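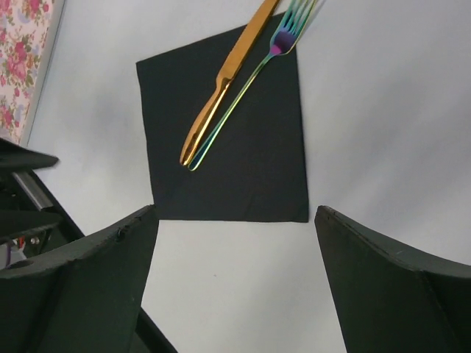 Wunderlich Table Club – Reference Pages

Colored flatware

Colored flatware is cutlery whose metal has been given a finish other than plain silver or steel gray. The usual ones are gold, rose gold, copper, black and the multicolored kind sold as "rainbow," "iridescent" or "oil slick." I've looked after this entry since the club moved its reference pages online, and I should say up front that I own far too much of the stuff, so expect opinions (I've tried to keep them labeled as mine).

The term covers forks, knives and spoons of every size, plus serving pieces. It doesn't normally cover flatware with colored plastic, wood or resin handles, which has its own entry.

Names and terms

Shops use the names very loosely. "Gold" on a box nearly always means gold-colored. Gold-plated is a different thing and usually costs more, and solid gold flatware is something most of us will only ever meet behind glass. "Titanium" in a product name generally refers to the coating and tells you very little about the metal underneath. "Rainbow" pieces run through teal, green, yellow and violet, often all on one handle, and the colors slide around when you tip the piece toward a lamp. I still do this at the table. My family has stopped commenting.

"Flatware" and "cutlery" are used for the same thing in these pages. Some members keep "cutlery" for knives only, which is the older American habit, and we have had long evenings about it.

How the color gets there

Most colored flatware starts out as ordinary stainless steel. The color is then added in one of a few ways. Electroplating lays down a thin layer of another metal in a bath, and it's the traditional route to a gold finish. Physical vapor deposition, called PVD on the packaging, puts a very thin hard film on the steel inside a vacuum chamber. A lot of modern gold and black sets are made this way, and the rainbow ones too.

The rainbow effect doesn't come from pigment. Light bounces off both the top and the bottom of a very thin transparent film, and the two reflections strengthen some colors and weaken others depending on how thick the film is and the angle you're looking from. Soap bubbles do the same thing! Because the thickness is never perfectly even over a curved piece, the neck of a fork may show one color while the tines show another. Two forks from the same box rarely match exactly, and I'd call that half the fun, though people who want a strictly matched table find it maddening.

Paint and lacquer are also used, mainly on party sets. They chip.

Mixing finishes

For a long time the rule was that everything on the table matched. Mixing is now common, and the simplest version is to lay one color of knife with another color of fork at the same place. The pair in the picture on this page does it with a gold-colored knife and an iridescent fork, side by side and slanted across a square black napkin. There are yellow and gold tones in the fork as well, so the two get along better than you'd guess.

My own habit is to pick one steady finish (gold, black or plain steel) and let the rainbow pieces be the loud ones. Two loud finishes next to each other can look like a drawer got tipped out, although a member of our Cletness chapter sets copper with rainbow every time and it looks wonderful, so what do I know.

Weight matters more than color when you mix. A thin, light fork next to a heavy knife feels odd in the hands, and guests notice even if they can't say what's bothering them.

Napkins and backgrounds

Colored flatware picks up whatever is near it. On a white tablecloth the pale parts of a rainbow handle can wash out, and gold tends to look yellower. On black, everything pops. A black paper napkin on a white table is probably the cheapest trick going, and a matte one works best, as there's no second shine competing with the metal. Fold creases show up more on dark paper than on light, so I flatten mine under a big cookbook overnight.

Cloth is nicer to use, of course. Black cloth also collects every bit of lint in the house – keep a roller handy.

Placement

In a formal American setting the fork goes to the left of the plate and the knife to the right, blade facing in. Colored sets are used at formal tables less often than at parties, brunches and buffets, where the pieces tend to be laid together on a napkin or rolled up inside one. Laying them side by side on a slant is a casual style with no fixed rule for which piece goes on which side. When there's no plate involved I just go by eye.

Care

Read the maker's leaflet first, then be a little more careful than it tells you to be. Many PVD sets are sold as dishwasher safe, and plenty of them are, but I wash mine by hand with a soft sponge. Steel wool and scouring powder will scratch any finish. Lemon juice, vinegar and tomato sauce shouldn't sit on plated pieces for long. Dry them with a towel, as water spots show up badly on gold and even worse on black.

Thin oily fingerprints on rainbow pieces can look like a change in the finish. Try warm water and dish soap before you panic. I once put a spoon aside as ruined and it was butter.

Storage is mostly a question of rubbing. A divided tray is fine if the pieces aren't piled high. The felt rolls made by Dorkura have slots for 6 place settings and fit a standard drawer, and the club's lending collection lives in them.

The lending collection

The club owns 332 pieces of colored flatware, of which 308 are currently fit to lend. The rest are waiting for a decision on worn plating. Members can borrow up to nine place settings at a time from the cupboard at Stenance Hall, and mixed finishes are fine. Please bring them back clean and dry.

See also

Black flatware
Fish knives
Napkin folds, simple
Plastic and resin handles
Water spots

Last revised 9/20/25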